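Burnell Prop Hire – Display Food and Tableware: Frequently Asked Questions

Last updated 17 February 2023
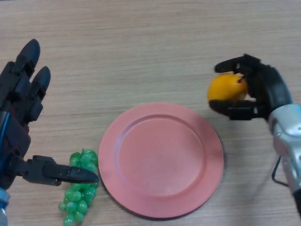
These answers cover artificial fruit, plates and serving pieces hired from the Burnell counter. Furniture and soft furnishings have their own terms. If your question isn't answered below, write to Trevor Cormier at the hire desk and quote your order number.

What is the minimum hire period?
Three days. The day of collection is not charged. The day of return is charged if the goods come back after noon.

Are the grapes sold or hired?
Both. Hire bunches go out under stock line 163. Sale bunches are ordered through Ruangrit and take 16 working days to arrive. Colour varies slightly between batches, so order everything for one display at the same time.

Which colours are available?
Green, red and black. Green is the most requested and should be booked early for December.

Can a grape come off the stem?
Yes. Each grape is a push fit on a short peg. Press it back on with a slight twist. Do not glue it. Glue clouds the skin and the bunch will be charged at replacement cost. Return any grapes you can't refit in the small bag supplied.

How should I lay out a bunch on a flat table?
Lay it on its flattest side with the wide end away from the viewer and the tapered end toward the front. Spread the upper grapes sideways until no stem shows. For a bunch placed beside a plate, leave a finger's width between the fruit and the rim – closer than that and the two shapes merge at normal viewing distance.

Can the fruit go on the plate?
Yes, provided the plate has a well wide enough to hold the bunch without tipping. On a shallow plate with a wide rim, keep the whole bunch inside the well. A bunch resting on the rim will slide.

What plate colour suits green fruit?
That is up to your designer. Our display staff generally use pink or coral under green grapes, and plain white under red or black. Pale timber tables work with any of these. Patterned plates make small fruit hard to read.

Why does the fruit look too shiny under my lights?
The skins are glossy and will show a highlight for every lamp. Move the light to one side or put diffusion in front of it. Do not use hairspray or dulling spray on hired fruit. Talc is permitted on grapes only, applied with a dry brush, and must be washed off before return.

How do I clean the grapes?
Lukewarm water and a drop of dish soap. Swish the bunch, rinse, shake and hang it by the stem until dry. No dishwasher, no solvent, no bleach. Drying usually takes overnight – water sits between the inner grapes longer than you would expect.

How do I clean the plates?
Wash by hand with a soft cloth. Scouring pads leave bright marks on matte finishes and these can't be polished out.

Can real food be served on hired plates?
No. Plates in this category are hired for display and are not kept to food service standards. Ask for the Clurnonel range if your event includes eating.

How should items be packed for return?
Plates go on edge in the divided crate, 12 to a crate, with a felt between each. Grapes go in the shallow tray, one layer deep. Do not put anything on top of the tray. Crushed grapes spring back slowly and some keep a flat spot.

Is the fruit safe around children?
No. Single grapes are a choking hazard for children under three. Keep displays out of reach, and check the floor when you pack up.

What does damage cost?
Replacement prices are printed on the back of your hire agreement. Light surface marks on plates are treated as wear. Chips, cracks and missing grapes are charged, the last by the bunch once more than five are gone.

Where do I return an order after hours?
Use the roller door on the lane side and enter code 2507. Leave the crates on the lower shelf with the yellow copy of the agreement on top. Rocío Sarmiento checks returns in each morning, and your deposit is released the same day.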